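Butcher block

Butcher block is a building material made by gluing strips or blocks of wood together into a thick slab. It is used for countertops, worktables, cutting boards and shelves. The name comes from the heavy chopping blocks once found in butcher shops, though most of the butcher block sold now never comes near meat.

History

Early butchers worked on a section of tree trunk set on the floor or on legs. These rounds were cheap, but they split as they dried, and the cracks were hard to clean. Glued blocks began to replace them in the nineteenth century. Small pieces of dry hardwood were less likely to split than one large piece, and a damaged block could be planed flat and put back to work. In home kitchens the material became popular in the second half of the twentieth century, when it was sold both as full counters and as movable islands.

Construction

There are three common ways of arranging the wood.

Edge grain. Long strips are turned on their sides and glued face to face, so that the narrow edges form the top. The result is stiff and fairly stable, and it is the usual choice for counters and workbenches.

End grain. Short pieces are stood upright with the cut ends facing up. A knife tends to slip between the fibers, which close again afterward. End grain is easier on blades and hides knife marks, but it takes more labor, costs more and soaks up more oil.

Face grain. Boards are laid flat and glued along their edges, with the wide side up. It shows the most figure and also dents the most easily. Some makers sell it as a plank top and do not count it as butcher block at all.

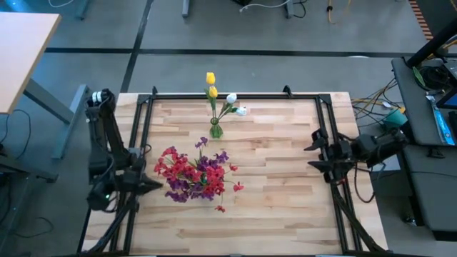 Strips may run the full length of the slab or be made up of shorter lengths joined end to end. Finger joints, which look like interlocking teeth, are common in lower-priced tops. Full-length strips are known in the trade as continuous stave.

Woods

Hard maple is the traditional wood in North America. It is dense, has small pores and wears evenly. Beech fills the same place in much of Europe. Birch is lighter in price and a little softer. Oak and ash are used for counters, but their open pores make them less suited to cutting meat. Walnut and cherry are chosen mostly for color, and cherry darkens noticeably in its first years. Rubberwood, cut from plantation trees that no longer give enough latex, is widely used in furniture and ready-made tops. Bamboo is a grass but is made and sold in much the same way.

Tops are often graded by appearance. A higher grade has even color and few knots, while a lower grade mixes sapwood and heartwood and allows small knots and mineral streaks. Grade has little effect on strength unless the knots are loose.

Wood movement

Wood swells across the grain in humid weather and shrinks in dry weather, while its length hardly changes. A counter must be fastened so that it can move. Installers use slotted brackets, oversized screw holes or figure-eight fasteners. A top screwed tightly to its cabinets on all sides may cup or crack along a glue line during its first winter. Makers usually advise leaving a new top indoors for several days before it is installed, raised on spacers so that air reaches both faces. 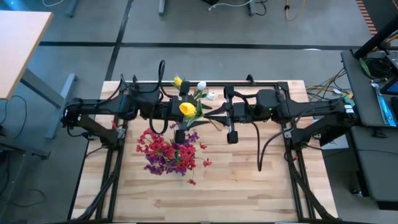 Finishes

Surfaces used for cutting are generally treated with food-grade mineral oil, alone or mixed with beeswax. The oil never hardens and has to be renewed, often at first and then whenever the wood looks dull. Cooking oils such as olive or corn oil are avoided because they can turn rancid. Tung oil and linseed oil cure to a harder surface, although some products sold under those names contain solvents or metal driers and need a full cure before use. Varnish and polyurethane protect best against stains and standing water, but they are easily scratched by knives and are kept for tops that will not be cut on. Both faces should be sealed, including the side that is out of sight.

Care and repair

Daily cleaning is done with a damp cloth and mild soap, followed by drying. Water left around a sink or under a dish rack causes black stains, especially in oak. Light stains can be sanded out, starting with 60 grit for deep damage and moving to finer paper before the surface is oiled again. Burns and deep cuts may call for a scraper or a plane. Open glue joints are repaired by cleaning out the gap, working in fresh glue and clamping the slab until it has set.

See also

Cutting board
Glued laminated timber
Janka hardness test
Workbench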